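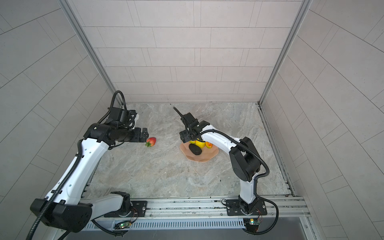

Two arms, one strawberry, one plate of fruit. Gripper comparison, part one.

Hello everyone. I promised in March to write down my notes about the two finger sets, so I make a small thread. English is not my first language, please be patient with me.

We are comparing the Bristano fingers and the Lornwood fingers. Both are for parallel grippers and both fit the same bracket with 4 screws. The Lornwood set is a little longer and more stiff. The Bristano set bends slightly at the tip when you close it hard.

My rule for the test: 40 picks with each set, same fruit, same speed, same closing force. I change only the fingers. It sounds boring, and it is boring, but last time I changed the force also and then I could not say which thing had helped.

First result. With the Lornwood set I had 18 picks in a row without a drop. Then I moved the strawberry so its leaves were toward the gripper, and the drops began. The leaves fold under the finger and the grip becomes weak. 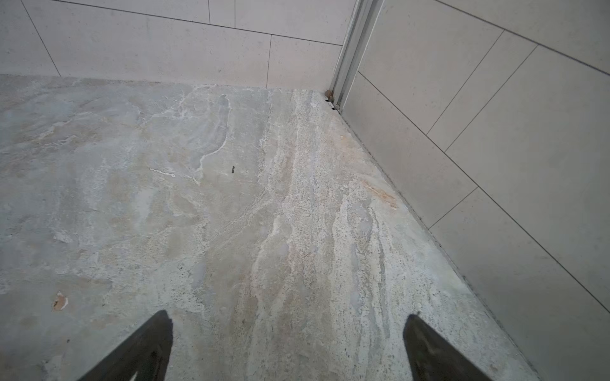

Now about the wrist cameras. I had the exposure on automatic, and I do not recommend it. When the arm turns, the brightness changes and the position estimate jumps a little. I fixed the exposure by hand and the jumping became much smaller. It took me a full evening to find this.

The controller is from Dinisow. The documentation is short but correct, which I appreciate. Please save your settings before you update the firmware. I did not, and I had to enter all joint limits again.
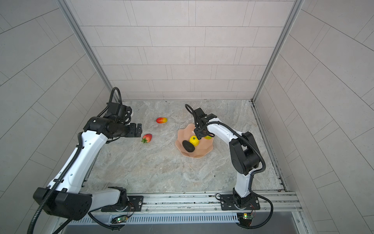 Do you need two arms to compare grippers?
One arm is enough for a simple pick test. I use 2 because I also want to see how the fingers behave when both arms must share a small space.

Sharing the space is harder than I expected. The cable loops need room too, and my first motion plan did not include them. I added a bigger safety zone at each wrist. The motion is slower now, but I can drink my coffee while it runs.

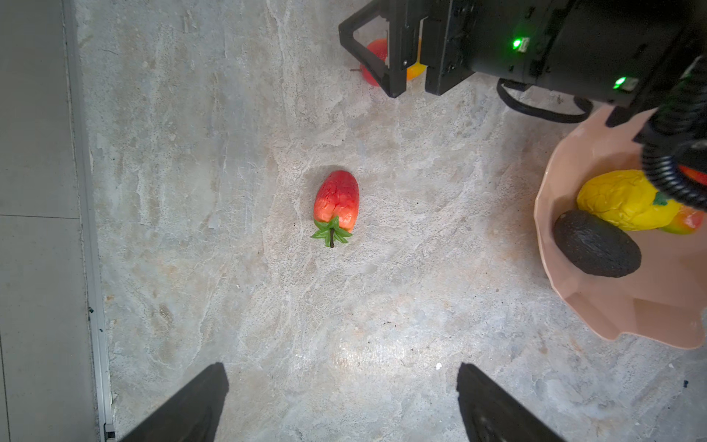 For round fruit I prefer the Bristano fingers at this moment. For the long shapes I did not decide yet. A colleague from the Mészáros workshop suggested thin rubber pads on the Lornwood tips, and I have ordered some.

When the pads arrive I will repeat all 40 picks and continue the thread. If you have used either of these sets with a lower closing force, please write me which value you used.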